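Chapter 4
Reading a Timber Surface

Before you start this chapter you should be able to name the parts of a board (face, edge, end) and use a steel rule and a marking gauge. If you missed the practical in Chapter 3, do the short task on page 100 first.

In this chapter you will learn to:
recognise straight, curved and irregular grain on a finished face
tell a feature of the timber from damage done to it
record marks and blemishes on a surface report
decide whether a top needs cleaning, sanding or leaving alone

Key words: grain, figure, growth ring, quarter-sawn, back-sawn, sheen, blemish, scribe line

4.1 Why look first

Most of the work done on a used table is decided before any tool comes out of the cupboard. A top that has been sanded without a proper look may lose more thickness than it needed to, and a mark taken for dirt may be a scratch that no amount of wiping will shift. Delia Alarcón, who ran the repair bench at Prallico for many years, gave her apprentices a pencil and a sheet of paper on their first morning and kept the sandpaper in her own drawer until lunch.

Grain is the direction in which the fibres of the wood run. Figure is the pattern we see on the surface, and it depends partly on how the log was cut. When a log is back-sawn, the growth rings meet the face at a low angle and often show as wide arches. When it is quarter-sawn, the rings meet the face at a steep angle and the lines are closer to straight. One board can show both kinds of pattern – fine, even stripes in one part and a broad curve in another.

Colour is less reliable. Pale timbers darken or yellow with age, and soft, even light can make them look washed out. Move the lamp, or move yourself, before you write down a colour.

4.2 Marks on the surface

A mark that follows the grain may belong to the timber. A mark that crosses the grain at an angle usually came later, from a pencil, a knife point or something dragged over the top. Run a fingernail lightly across it. If the nail catches, the surface has been broken.

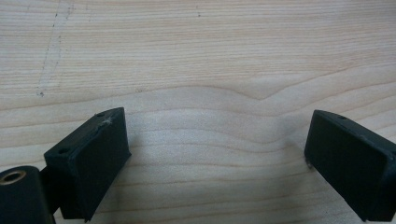

Furniture and Joinery Department, Bodport Trades College

Look at the upper left of the tabletop, where a faint dotted line runs down at a slant and finishes in a small group of darker dots. It could be pencil or light scoring. On a surface report you would write 'faint dotted line, diagonal, cause not confirmed' and leave the cause open until you had tested it. There is also a tiny dark speck near the top centre, within the grain lines, with a short faint mark beside it. Record both. The broad arch in the grain near the middle is figure and goes in the first column of the report, under 'timber'.

Activity 4A
Choose a wooden table or bench at home or in the workshop. Draw its top to scale on grid paper. Show the direction of the grain with light pencil lines, then add each mark you find and label it 'timber', 'damage' or 'not confirmed'. Keep the drawing – you will need it again in 4.5.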